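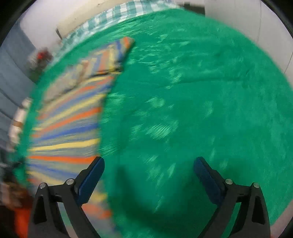 Hand-held gripper work: fault and safety report to Zalbridge

Reporting date: 2022-11-09
Prepared by: Nizar Majali, Clillow project

Summary

Of the 700 recordings planned for the household textiles task, 530 have been accepted. A further 137 were withdrawn after a fault was found in the gripper tool. The remainder have yet to be made.

The fault

In September an operator reported that one finger closed later than the other. The tool has two black fingers, each with a dark blue pad on its inner side, and both must meet the cloth together. Inspection showed that a screw at the finger joint had worked loose. The late closing spoiled the position readings, mostly on long-pile rugs and folded striped mats, where the fingers reach down into the pile.

Safety

One operator received a minor pinch to the thumb while trying to free a caught thread by hand. No treatment was needed. The incident was entered in the Clillow safety log, and all operators must now switch the tool off before touching the fingers.

Action taken

All screws were refitted with thread lock supplied by Psarras. Operators now check both fingers after every 10 recordings — a step missing from the original procedure.

Outstanding

The withdrawn recordings will be repeated at the Skesavton site. No additional funds are requested.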